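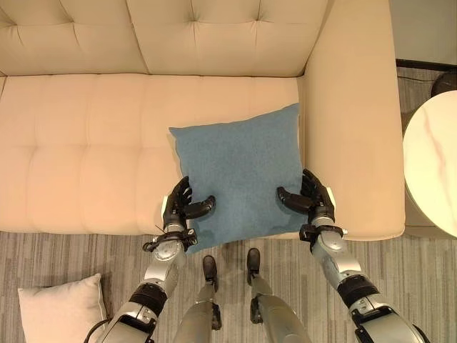 Kids' Tech Corner > Robots > How Does It Know?

You can tidy a sofa while thinking about lunch. A robot can't. It has to think about the sofa the whole time, and it uses a program to do it.

Take Koto, a tidying program written by Savita Goel. Koto's first job is called perception, a fancy word for working out what's there. A camera sends in a picture made of tiny colored dots. Koto sorts the dots into groups and makes a guess: these ones are pillow, those ones are sofa. It does not know what a pillow is for. It has never had a nap.

Next comes planning. Koto invents 44 different ways to move the arms, then throws out the silly ones – the ones where an elbow goes through the furniture, for instance. The best plan left over wins.

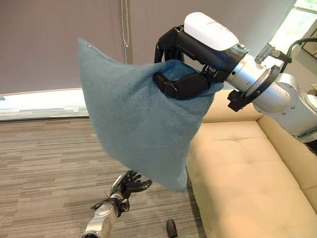 Up it goes! One hand grips the pillow while the other waits lower down.

Control is the part of the program that turns a plan into movement. It sends little orders to the motors, checks what happened, and fixes its mistakes, over and over. Cloth makes this hard. A brick keeps its shape, but look how the blue fabric folds over itself right beside the black finger, with a deep crease running down below. Every new fold is a new shape for Koto to puzzle over, and it may need a new plan. You do the same thing when you wrestle a blanket, only with more grumbling.

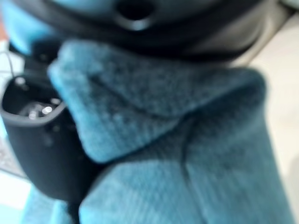
Try it: tell a friend how to pick up a sock, one tiny step at a time. They must do exactly what you say. Good luck.

COMMENTS (3)

Rozīte: My brother did the sock game and ended up wearing it on his ear.

Mārtiņš Ķēniņš: Can Koto do bunk beds? Asking for my class.

Londow7: i would throw out all 44 plans and leave the pillow on the floor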